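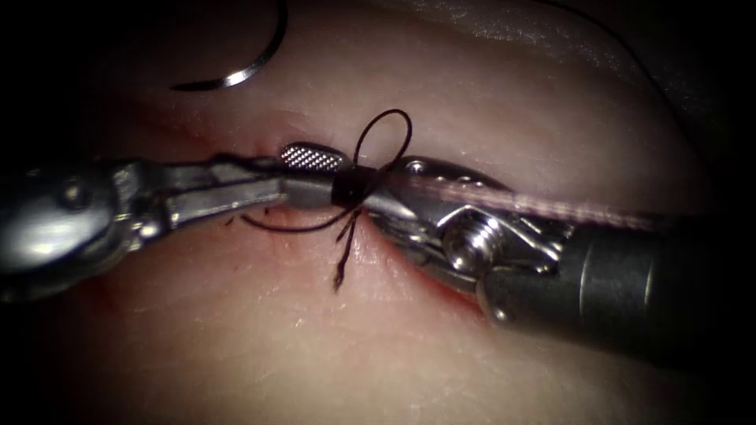 Shazia Khokhar wrote to the authors of the first edition that a chapter on wounds ought to begin with time. Her students at Zidthorpe could name the layers of the skin by the end of the first week, she said, but when they were asked what a wound should look like after four days they had nothing to say, and they tended to call a doctor for redness that was perfectly ordinary and to say nothing of redness that was not. She asked that the calendar of healing come ahead of the anatomy.

The present edition follows her advice. Readers who have used the earlier book will find that the material on skin structure has moved to the second half of the chapter, and that the stages of repair now come first.

Chapter 9
How Wounds Heal

Learning goals

By the end of this chapter you should be able to:
describe the four overlapping stages of wound healing and the usual length of each
explain the difference between healing by primary and by secondary intention
recognise the ordinary signs of repair and the signs that call for a report
record a wound in plain terms that the next person on shift can use

Words to know

Clotting, inflammation, granulation tissue, collagen, primary intention, secondary intention, dehiscence, exudate, maceration, remodelling

9.1 Why this chapter matters to support staff

Most people who work in home care or in a residential setting will never close a wound. They will, however, see a great many closed ones. A client comes home from hospital with a dressing, a sheet of instructions and an appointment some days off, and between the hospital and that appointment the person who sees the wound most often is the support worker. The surgeon sees it once or twice. The community nurse may see it every second day. The worker who helps with the morning shower is there when the dressing lifts at one corner.

In preparing this edition we read 1,077 shift notes supplied by the Janjua home support program with names and addresses removed. Many of the entries on wounds consisted of a single word, and the word was usually "fine". A note of that kind cannot be compared with the one before it. Section 9.6 returns to these notes and suggests a better form.

9.2 The four stages

Healing is commonly taught as four stages. The stages overlap, and one part of a large wound may be well ahead of another.

Clotting begins within seconds. The injured blood vessels narrow, platelets gather at the break, and a mesh of fibrin forms over them. The clot stops the loss of blood and also serves as the first scaffold on which later repair is built. Clients who take blood-thinning medicine may bleed for longer at this stage, and their care plan should say so.

Inflammation follows, and in an uncomplicated wound it lasts for several days. White blood cells move into the area and clear away bacteria and dead tissue. The skin near the wound may be pink or red, warm, slightly swollen and sore. On darker skin the redness can be difficult to see, and the area may look purple, grey or simply darker than the skin beside it; warmth and firmness under a gloved hand are better guides. Inflammation at this point is part of healing. What matters is its direction. Redness that is smaller on the third day than on the second is reassuring. Redness that is spreading is to be reported the same day.

Proliferation, or rebuilding, overlaps the end of inflammation and may go on for several weeks. New blood vessels grow into the area and cells called fibroblasts lay down collagen, the protein that gives skin its strength. In an open wound the new tissue is called granulation tissue. It is moist, red and bumpy, and it bleeds easily when it is rubbed. New workers sometimes take it for damage and clean it too firmly. At the same time, skin cells travel inward from the edges, and the edges themselves are slowly drawn together.

Remodelling is the longest stage and can continue for a year or more. The first collagen is laid down in haste and is gradually replaced by a stronger and better-ordered kind. The scar flattens, softens and usually becomes paler. It does not regain the full strength of the skin it replaced — a fact worth remembering when a client is eager to return to heavy lifting because the wound "looks healed".

9.3 Primary and secondary intention

A wound is said to heal by primary intention when its edges are brought together and held there. Stitches, staples, adhesive strips and tissue glue all serve this purpose. The gap to be filled is narrow, little new tissue is needed, and the scar is usually thin. Most surgical cuts are managed in this way.

The material that holds the edges does none of the healing. It keeps the two sides in contact and takes the strain while the body's own collagen is still weak. The person closing the wound must therefore judge the tension with some care.
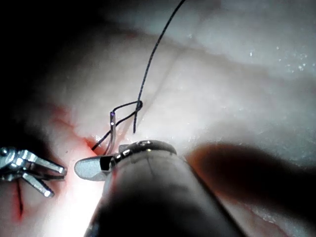 A stitch that is drawn too tightly can reduce the blood supply to the very edges it is meant to join, while one that is too loose leaves a space in which fluid may collect. Some stitches are absorbed by the body over weeks or months. Others must be taken out, and the date for doing so depends largely on the part of the body. Those on the face come out early, as the blood supply there is rich and the strain is low. Those over a joint stay in longer. Support workers do not remove stitches unless they have been trained and authorised to do so, even when a client asks and even when one end appears to be working free.

A wound heals by secondary intention when it is left open and fills from the base upward. This may be chosen because the wound is infected, because too much tissue has been lost for the edges to meet, or because a closed wound has come apart, an event known as dehiscence. Pressure injuries and many leg ulcers also heal in this way. The process is slower, the scar is broader, and the dressing has more work to do. It must keep the surface moist enough for skin cells to travel while taking up the extra fluid that would otherwise soften and whiten the surrounding skin, a condition called maceration.

Case for discussion

Paraskevi Gkikas is 71 and lives alone in a ground-floor unit at Pinura. She came home in November after an operation on her abdomen, with a stitched wound beneath a dry dressing. On the first two mornings her worker wrote "fine" in the notes. On the third morning a different worker found a yellow-brown mark on the dressing and could not tell whether it was new. Mrs Gkikas thought it had been there the day before, but she had not liked to mention it.

Consider the following in your group before reading section 9.4.

Which stage or stages of healing would you expect on the third morning?
What could the first worker have written that would have helped the second?
Whom should the second worker contact, and how soon?
How might a worker make it easier for Mrs Gkikas to speak up?

9.4 Signs to report

The signs in this section apply to any wound, open or closed. Your employer's policy may add to the list, and where the policy is stricter than this book, the policy is to be followed.

Report on the same day: redness that is spreading, pain that is increasing, fluid that has become thick, cloudy or strong-smelling, an edge that has begun to part, or a temperature above the limit given in the care plan. Call for emergency help if bleeding does not stop under firm pressure, if a wound opens suddenly and deeper tissue can be seen, or if the client is confused, faint or short of breath.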